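Cestas, rejillas y agujeritos: ¿por qué hay cosas que guardan cosas y están llenas de huecos?

Mira en tu cocina. O en el baño, o en el taller de tu abuela. Seguro que hay una cesta de alambre en alguna pared. Blanca, casi siempre. Y una pregunta rápida: ¿por qué no la hacen de una pieza, cerrada, sin agujeros? Sería más fácil, ¿no? Pues no tanto.

Vamos por partes, que hay mucho que contar.

Primero, el peso. Una cesta de rejilla tiene menos material que una caja maciza del mismo tamaño. Menos material, menos peso. Y si algo va colgado en la pared, pesar poco ayuda un montón. Los agujeros no son solo cosa de cestas: los ingenieros también quitan trocitos de piezas grandes cuando esos trocitos no hacen falta para aguantar. Se llama aligerar. Palabra bonita para hacer trampa con permiso.
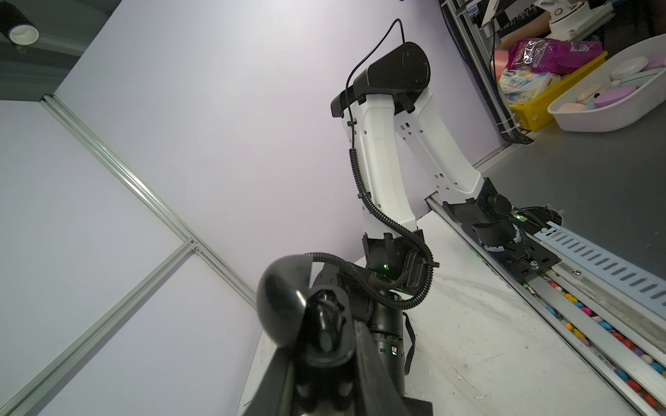
Tanko Ekwueme: yo probé con dos cajas de zapatos, una entera y otra con ventanas recortadas, y la de las ventanas se dobló antes. Entonces los agujeros sí quitan fuerza, ¿o los hice mal?

Buena pregunta, Tanko. Quitan algo de fuerza, sí. Depende de dónde los pongas y de cómo sean. Los redondos suelen dar menos problemas que los que tienen esquinas, porque en una esquina el esfuerzo se junta y por ahí empieza la grieta. Prueba otra vez con agujeros redondos y lejos de los bordes. Y nos lo cuentas.

Segundo, el aire. Si guardas cebollas en una bolsa cerrada, se ponen malas antes. En una cesta el aire entra y sale por todas partes. Lo mismo con una esponja mojada — en la rejilla el agua gotea y se va. En un cajón, charquito.

Tercero, se ve lo que hay. Parece una tontería, pero cuando buscas las tijeras con prisa no lo es. Tampoco se junta tanto polvo, aunque limpiar alambre por alambre es un rollo, eso también hay que decirlo.

Y ahora, cómo se colocan. Hay varias maneras:

Colgada de una barra. Se quita y se pone en un momento.
Atornillada a la pared. No se mueve, pero para cambiarla necesitas destornillador.
En pisos, una encima de otra. Ocupa poco suelo y caben mas cosas.
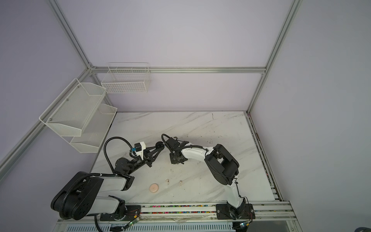 Cestas de malla blanca en un rincón: una cuelga del riel de atrás y las otras van en la pared izquierda.

Fíjate en una cosa de las cestas inclinadas. Si el frente baja un poco, metes la mano sin tropezar con la de arriba. Como los buzones, o los cajones de fruta en la tienda. En el mercado de Andthorpe las manzanas están siempre así, inclinadas hacia la gente. Se ven mejor y se cogen mejor.

¿Y los rincones? Un rincón es un sitio estupendo para poner una cesta. Hay dos paredes en vez de una, y por ahí no suele pasar nadie con el codo. La mesa queda libre, que es donde se trabaja. 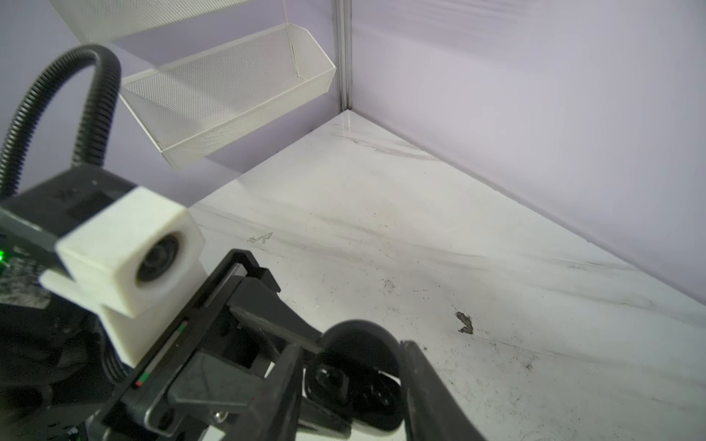 El encuentro de dos paredes lila y, en una de ellas, una cesta de malla blanca.

Otra cosa, los agujeros tienen su tamaño. Regla facilísima: el hueco tiene que ser mas pequeño que lo que guardas. Si metes canicas en una rejilla grande, canicas por el suelo. Lápices, cuidado, se cuelan de punta. Ovillos de lana, perfectos. Para cosas muy pequeñas, chapa perforada, que es una hoja de metal con agujeritos hechos uno al lado de otro. El alambre en cambio se cruza y se suelda en los cruces. Dos caminos distintos, el mismo truco.
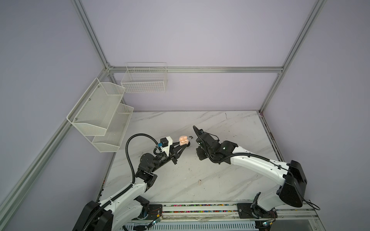
Experimento para casa, que se hace en nada. Necesitas 12 pajitas de papel, cinta adhesiva y una cuerda.

Coloca seis en fila y cruza las otras seis por encima. Pega cada cruce con un poquito de cinta. Ya tienes una rejilla. Cuélgala de la cuerda por las cuatro esquinas y ve poniendo cosas encima, despacio: una goma, un sacapuntas, una mandarina. ¿Dónde se hunde primero? Casi seguro por el centro. Pega una pajita más en diagonal y repite. Apunta lo que cambia.

Si usas tijeras, con una persona mayor cerca.

Palabras de hoy: rejilla, aligerar, chapa perforada, soldar. La próxima vez, tornillos. Mandad las preguntas antes, que luego se nos acumulan.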